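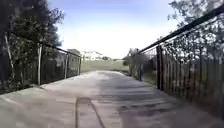 Fig. 3. Concrete path, fence both sides

3. Cleaning the path

1. Sweep first, far end back to you. Stiff broom.
2. Mix Flostilel, 50 ml to a full bucket. No stronger.
3. Wet a strip, scrub, rinse. Then the next strip. Dont let it dry on.
4. Shaded side takes longer, give it 20 minutes before rinsing.
5. Handrail and mesh on the left: damp cloth only.

Note: any joints or cracks, brush out by hand, no jet.

CAUTION: Slippery when wet. Close both ends untill dry. Keep runoff out of the shrubs.

Rev. 12/02/2009 N. Kallio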